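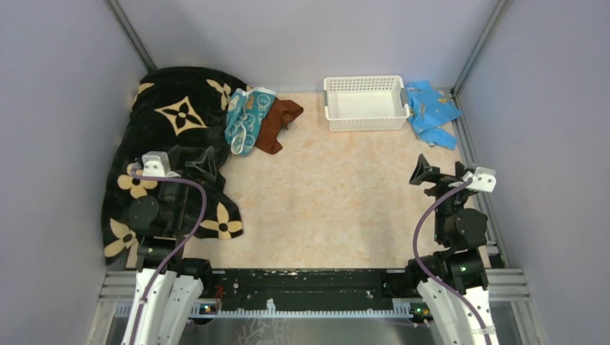

Lornex to release "Dridarum," the first album by singer and accordion player Ragnvald Lindqvist

BALTEDBERG, December 2019 — Lornex, the independent record label, is very happy to announce that it will release "Dridarum," the long-awaited first album by Ragnvald Lindqvist, early in the new year. Anyone who has spent an evening at the Saithong supper club over the past few winters will already know the voice, and probably a few of the choruses too. For everyone else, we hope this will be a lovely way to meet him.

"Dridarum" has seven songs on it and runs for 37 minutes. It was recorded mostly live, with the musicians sitting close together in one room, and it sounds that way. Chairs creak a little, somebody breathes in before a verse, and on the second song you can hear Lindqvist laugh when the clarinet comes in earlier than planned. All of that was left in, after a good deal of friendly arguing.

Lindqvist was a late starter by the standards of the music business. He learned the accordion from an aunt, put it away when he was sixteen, and spent a long stretch of his working life as a cook on passenger ferries, where the instrument sat in its case under his bunk. He began playing again for the crew after the dinner shift, first the old dance tunes everybody knew and then, a bit shyly, a few things he had written himself.

"I never told them which ones were mine," said Lindqvist. "I would play a waltz, then one of my own, then another waltz, and watch whether people kept talking. If they kept talking I went back to my cabin and worked on it some more. There is a song on the album, 'Second Sitting,' that took me four years of people talking over it."

The name "Dridarum" has been the subject of plenty of guessing among the regulars. It comes from a nonsense word his aunt used to sing when she had forgotten the words to a verse, and it became the family name for any tune whose real title had been lost. The title song is built on it, and the whole band joins in for the last chorus, which goes around more times than anyone had agreed to beforehand.

The album was produced by Chi-keung Wei, who also plays upright bass on every song. Wei first heard Lindqvist when he was filling in for a friend at Saithong and had been handed a set list with nothing on it except keys.

"I got there with ten minutes to spare and Ragnvald gave me a piece of paper that said G, G, D minor, G, slow one," said Wei. "We got through it, and on the way home I found I had three of those melodies stuck in my head and couldn't have told you the name of a single one. I called him the next morning and asked if he had ever thought about making a record. He said he would have to check with his sister, and I thought that was a polite no, but he really did check with his sister, and she said yes."

The two of them spent most of the following year working through a shoebox of cassettes and notebooks, trying the songs at different speeds and in different company. Ayman Nasrallah joined on clarinet and hand drums, and Fumiko Higuchi, well known in Baltedberg for her work with local theater companies, came in to sing harmony on one song and ended up singing on five of them. Her duet with Lindqvist, "The Lamp on the Landing," will be the first single.
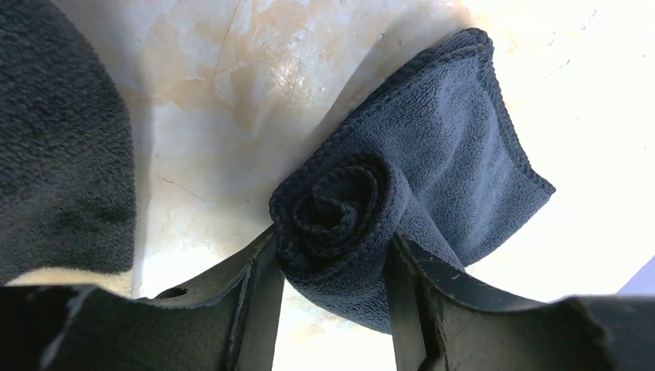 Higuchi says the duet was finished very late in the day, when everybody was ready for supper and she had already put on her coat. "We had been doing it too carefully," she said. "Chi-keung asked us for one more, just to have it, and I sang it in my coat with my bag over my shoulder. Ragnvald changed a word in the last verse and didn't warn me, so what you hear there is me following him and hoping. I love that take. I have tried since to sing it the same way at home and I can't."

Nasrallah wrote the one instrumental on the album, a slow piece called "Flour and Salt" that closes the first side. He had meant it as a warm-up exercise for the clarinet, something to play while the others were tuning, and it was Lindqvist who kept asking him to play it again until it had an accordion part and then, a few days after that, an ending.

Recording took place in October, in the upstairs rehearsal room at Saithong, on days when the kitchen below was closed (the first attempt was made on a day when it was open, and there is a very nice version of "Second Sitting" with a dropped tray in it that will stay in the archive). Wei mixed the album over the weeks that followed, with Lindqvist coming by most afternoons to listen, and usually bringing soup.

Szymon Żak, who founded Lornex and has run it ever since from the same two rooms above a shoe repair shop, said the label had been hoping to work with Lindqvist for a long time. "We are a small label and we can only look after a few records a year, so we try to pick the ones we would be sad to see come out anywhere else," said Żak. "I went to hear Ragnvald one evening meaning to stay for a couple of songs, as I had an early train. I stayed for both sets and missed the train. My wife has asked me to mention that she had to drive me."

"Dridarum" will be available as a download, on CD, and in a vinyl edition of 599 numbered copies. The vinyl comes with a printed booklet containing all the lyrics, a short essay by Lindqvist on the ferry years, and his aunt's recipe for cardamom buns, which he has adjusted slightly and for which he takes full responsibility. Copies can be reserved now through the Lornex mail-order list, and anyone already on the list will get a card in the mail with the details.

To celebrate, Lindqvist and the full band will play 3 release concerts at Saithong, all with Wei, Nasrallah, and Higuchi. Supper will be served before the music on each evening, and the kitchen has kindly asked that guests mention any food allergies when they book. The album will be played from start to finish, in order, and after the break there will be dance tunes for those who would like to push the tables back. Tickets go on sale to mailing list members first and then at the Saithong front desk. There will be no seat reservations, but latecomers will be looked after as well as the room allows.

A few further dates outside Baltedberg are being discussed for the spring and will be announced as they are settled. Lindqvist does not fly, so these will depend a good deal on the trains, and, he says with some pleasure, on the ferries.

Asked what he would like people to do with the album once they have it, Lindqvist thought for quite a while. "Put it on while you are cooking," he said. "If you stop stirring, that's good for me and bad for the sauce. And if you talk over it, well, I am used to that, and I'm writing new ones."

Track list
1. Come Up the Back Way
2. Harbor Polka for Tired People
3. Second Sitting
4. Flour and Salt
5. The Lamp on the Landing
6. My Sister's Answer
7. Dridarum

Advance copies and lyric sheets are available to reviewers and radio programmers on request. Ragnvald Lindqvist and Chi-keung Wei are both available for interviews, with mornings preferred.

Press contact: Szymon Żak, Lornex, Baltedberg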